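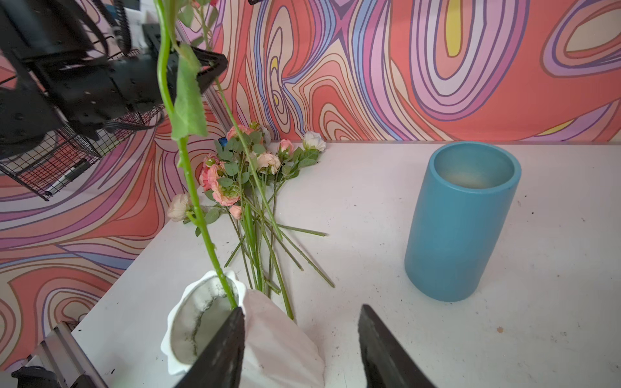
図3 手首カメラから得られる観測の一例(花を生ける課題)。白い花瓶の縁に左側の指が接し、花瓶には緑の茎が一本入っている。奥の造花の束と青緑色の花瓶も視野に入る。

4.2 実演データの収集

本節では、方策の学習に用いた実演データの収集手順を述べる。対象課題は、卓上に置かれた造花を一本ずつ把持し、指定された花瓶に挿す「生け花」と、布で花瓶を拭く「拭き取り」の二つである。いずれも遠隔操作により実演を行い、操作者の指令、関節角、グリッパの開度、および手首カメラの画像を同期して記録した。記録にはTerkeroを用い、保存後のデータはDisora形式に変換した。

実演の総数は1000件である。このうち、後述する基準を満たした900件を学習に用いた。操作者は著者を含む6名で、全員が本番の収集に先立って練習を行った。練習中の記録は上の件数に含めていない。

生け花課題では、茎の把持位置を操作者の判断に委ねた。予備実験では、茎の下端から一定の距離を把持するよう指示したが、葉の付いた茎では指と葉が干渉し、持ち直しが頻発した。そこで本収集では位置の指定をやめ、把持後に茎の先端が手首カメラの視野に残ることだけを条件とした。この条件は、挿入時に茎の先と花瓶の口の相対位置を画像から推定できるようにするためのものである。

花瓶は形状の異なるものを複数用意し、実演ごとに配置を変えた。図3の白い花瓶は口が波形で、縁の高さが一様でない。指が縁に触れたまま茎を下ろすと花瓶が動くことがあり、操作者はいったん指を離してから挿入をやり直した。このような修正動作を含む実演も、最終的に茎が花瓶に収まっていれば採用した。修正動作を除いて学習した場合との比較は5.3節で示す。

拭き取り課題では、白い布を用いた。布は変形が大きく、把持した時点での形が実演ごとに異なる。初期形状を揃える操作は行わず、前の実演が終わった状態から次の実演を始めた。花瓶に布が掛かったままの状態や、造花が入ったままの状態から始まる実演があるのはこのためである。両課題の物体が同じ卓上に混在するので、課題の区別は言語指示によって与えた。

4.3 選別とラベル付け

収集した実演は、第二著者のUgwuが全件を再生して確認した。除外の基準は次の三つである。第一に、花瓶が倒れたもの。第二に、画像と関節角の時刻のずれが許容値を超えたもの。第三に、言語指示と実際の動作が一致しないもの。除外した100件の大半は第二の基準によるもので、通信の遅延が原因であった。

判定の再現性を調べるため、114件を無作為に抽出し、Dissanayakeが独立に同じ基準で判定した。両者の判定が分かれた実演については、合議により採否を決めた。不一致は主に、茎が花瓶の縁に引っ掛かったまま終わる場合に生じた。合議の結果、茎の下端が花瓶の内部に入っていれば成功とみなすこととし、この定義を全件に適用し直した。

区間のラベルは、接近、把持、搬送、挿入、解放の五種類とした。拭き取り課題では、搬送と挿入の代わりに接触と往復を用いる。区間の境界はグリッパの開度から自動で求め、ずれの大きいものを手作業で修正した。修正を要した実演は29件であり、いずれも指が物体に触れた後、開度がほとんど変化しないまま次の動作に移っていた。

なお、手首カメラの画像には、指そのものが常に下部に映る。指の領域を覆い隠す前処理も試みたが、縁との接触の判断に必要な情報が失われたため、本研究では採用していない。背景についても加工は行わず、模様のある壁をそのまま入力に含めた。背景の変更に対する頑健性は、5.4節で別に評価する。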